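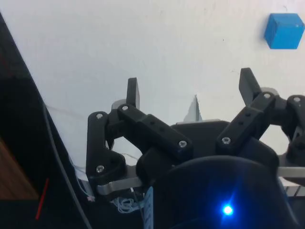
Gavton Color Names

A list of everyday color names as people in four towns gave them, with the shade each name was given for. Last updated 2026-04-01.

What it contains

2000 answers to 48 painted cards. Each person was shown one card at a time and asked what they would call the color. Answers were typed in as given, with spelling fixed and nothing else changed. If someone said "kind of a school bus yellow," the whole phrase is in the table.

Files

answers.csv -- one row per answer
cards.csv -- one row per card, with the paint code and measured values
places.csv -- town codes used in the other two files

Columns in answers.csv

card: card number, matches cards.csv
place: GAV, KOM, ACH or RAL (Gavton, Komow, Achari, Raltby)
answer: the phrase as given
short: the last color word in the phrase, lower case
light: day or lamp

How the answers were collected

Most sessions were held in public libraries, at a table near a window. The Raltby sessions ran in the evening under lamps, so nearly all rows marked "lamp" come from there. Keep that in mind before comparing Raltby with the other towns. Nobody was asked for age or job, and there is no way to link two answers to the same person.

Known problems

Card 31 faded during March and was repainted. Answers from before and after are both in the file under the same number.

The short column was filled by a script. It gets "blue green" and "green blue" right by its own rule, but it turns "orange peel" into a blank. 222 rows have a blank there, and about 100 of those could be filled by hand.

"Teal" and "turquoise" are kept apart. Merge them yourself if you need to.

Use

Free to use and change, including in paid work. Please name the Gavton list and give the date of the copy you used. Corrections are welcome -- send the card number and the full row, old and new.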